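The Long Wait for a Used Car Seat Law

In Bikotitz, a secondhand child car seat can be bought at almost any weekend market, and it usually costs less than a tank of gas. What the buyer gets for the money is harder to say. The seat may be two years old or twelve. It may have spent its life in a garage, or it may have been through a crash. Under current rules the seller doesn't have to tell anyone.

That could change in December, when a new rule on the resale of child seats is due to take effect. It will require sellers, including private ones, to hand over a signed card with the seat's date of manufacture and a statement that it has not been in a collision. Seats past the date molded into the shell can't be sold at all.

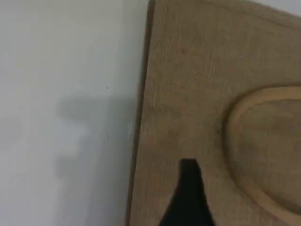
Page 74

The rule has been a long time coming. A first draft was written after a local inspection day at which 129 seats were checked in the parking lot of the Prostwood shopping center. More than half of them had something wrong. Most of the faults were small ones, such as a twisted strap or a chest clip worn too low. But a good number of the seats had expired, and several had no label left to read.

Parents who came that day mostly didn't know that a car seat had an expiration date. The plastic shell gets brittle after years of hot summers and cold winters in a parked car. The foam under the cover dries out and crumbles. Webbing wears thin where it runs through the buckle. A seat can look clean and still be well past its useful life, and washing the cover before a sale makes it look newer than it is.

Crash history is the bigger problem. A seat that has been in a serious collision can have cracks in places that are covered by padding, and manufacturers generally tell owners to replace it. Insurers often pay for the new one. The old one is supposed to be cut up and thrown out. A lot of them aren't. They go to a cousin, or to the shed, and a few years later they are leaning against a table leg at a market with a price tag on them.

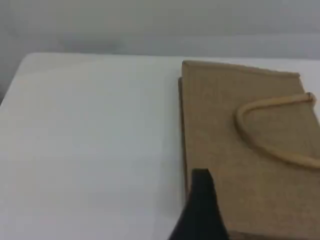
Stores have mixed feelings about the rule. Mota, which runs three used baby goods shops in the region, already turns away any seat without a readable label. The company says it refused 1,304 seats last year and that about a third of the people who brought them in got angry. Staff now keep a pair of heavy shears at the counter and offer to cut the straps so that the seat can't be passed on. Few people accept.

Smaller sellers are more worried. A shop with one clerk has no good way to look up recalls while a line forms at the register, and the card will make the shop answerable for what it says. The draft allowed a seller to write "history unknown" on it. That option was removed, so a seller who doesn't know a seat's history will have to decline it. Charity shops expect to stop taking car seats altogether, and two have done so already.

The other worry is cost. A new seat of the cheapest kind is still a large purchase for many families, and most children need at least two sizes before they move to a booster. If the used supply dries up, some parents will drive with no seat. The people who wrote the rule know this. It comes with money for 4,000 vouchers, good for a basic new seat, to be handed out through clinics. Whether that is enough depends on how many secondhand seats change hands each year, and there is no reliable figure for that.
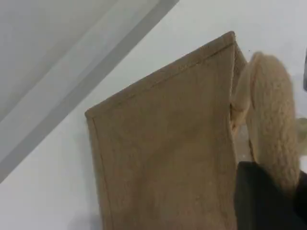 Enforcement will be light at first. Market inspectors can issue a warning and take an expired seat off the table. Online listings are a different matter. Testa, the classified site most people here use, has said it will add a required field for the date of manufacture, and will remove listings that leave it blank. It won't check that the date is correct.

For anyone buying before December, the advice from inspectors is simple enough. Turn the seat over and find the label. Check the model number against the recall list. Take the cover off and look at the shell in daylight, especially around the belt path. Ask for the manual. If the seller is a stranger and can't say where the seat has been, leave it.

Inspection days will continue at Prostwood through the fall, in the lower parking lot by the garden center. There is no charge, and fitting one seat takes half an hour. Bring the child if you can.

COMMENTS

backseat_mom
We had ours checked and the strap had been threaded wrong for a year. Go even if you think you know how to do it.

lowerlot
Is it the lower lot or the one behind the bank? They moved it last time.

R.T.
So my sister can't give me her old seat now? Or is it only if I pay for it?

twodoorwagon
@R.T. The way I read it, only sales. I'd still look at the date on it.

Contact the editors | Subscriptions | © 2019 All rights reserved | Back to top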